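Forums > Workshop and Craft Room > Surfaces and Storage

Search this board Enter keywords

New posts Topics Members Rules Log in

Blue tape grid on a work table: how do I get straighter lines?

Posted by tablesaw_annex, April 2018

I have a flat work table with a matte top, a grayish mauve color, and I want it marked off in squares so small parts can be laid out in the same place every time. I sort hardware for repair kits, and each square gets one kit. I used narrow blue tape because it was in the drawer and because I may want to change the size of the squares later.

It does the job, but the lines are not straight. I put the tape down by eye, pulling it from the roll with one hand and pressing with the other. It wanders a little, and the edges are starting to get nicks and frayed spots from parts being slid over them.
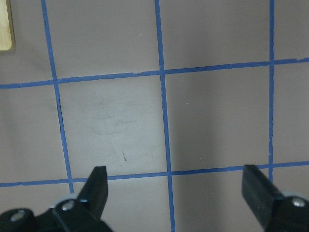 The squares don't have to be exact. I would like them close enough that a paper label fits in each one the same way, and right now some of the labels would sit crooked. I have not put any finish or wax on the top. The tape is the cheap kind from Gidero, with no markings on the roll except the brand.

Two things I would like to know. Is there a way to lay long strips straight when working alone? And is there something that holds up better but still comes off clean? I don't want to paint or scratch the top.

mauve_bench

Don't pull it off the roll as you go. That is where the waver comes from. The roll drags, you correct for it, and you get a curve.

Measure from one edge of the table only. Put a small pencil tick at each end of where the strip will go, then tick the other lines from that same edge. If you measure each line from the one before it, the errors add up and the last line is the worst one.

Then cut a piece longer than you need. Stick down one end on its tick, hold the other end up off the table with a little tension, line it up with the far tick and lower it. Don't stretch it hard. Stretched tape shrinks back and the ends lift. Press from the middle out with a plastic card.

For the lines going the other way, use a carpenter's square against the same table edge for the first one. After that you can measure from it.

I did a packing bench this way in October with Manninen tape and it has needed one strip replaced so far. My top is laminate, so yours may behave differently.

gridfan400

just buy a cutting mat

kit_shelf_18

A mat is fine for a small area but it gets expensive across a whole table, and the squares printed on them are too small for what you are doing.

I agree with the post about ticks and tension. On the fraying, the spots that go first are usually the ones where you slide things across. Lift the parts over the line if you can. If you can't, get vinyl floor marking tape. Vellulent sells it in narrow widths. It is thicker and the edge stays cleaner, but it leaves more glue behind if you leave it on for a long time, so try 4 inches of it in a corner first and peel it after a couple of weeks.

Wipe the table with rubbing alcohol before you put any tape down, after testing that in a corner too. Dust under the edge makes it lift.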